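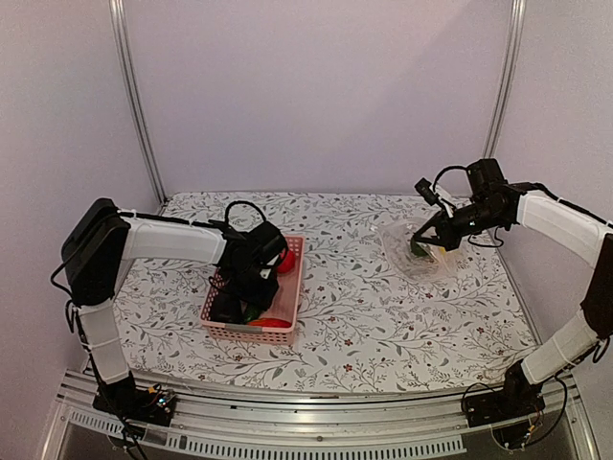
Grocery packing bench opens in Stulluleck

Produce distributor Sarpong has opened a packing bench at its Stulluleck depot for small fruit and vegetable orders. The bench began taking orders in April and handles tomatoes, peppers and other loose vegetables, which are moved from baskets into clear plastic bags.

Sarpong said the depot sent out 3415 bagged orders in its first month, up from almost 2000 a month when the work was done at the Naltex warehouse across town. Orders placed before 9 in the morning go out the same day.

The bags come from Kakex and can be returned with the next delivery – customers leave them folded at the door. Baskets are washed at the end of each shift.

A second bench is planned for the spring, when the company expects to add salad greens and herbs to the range.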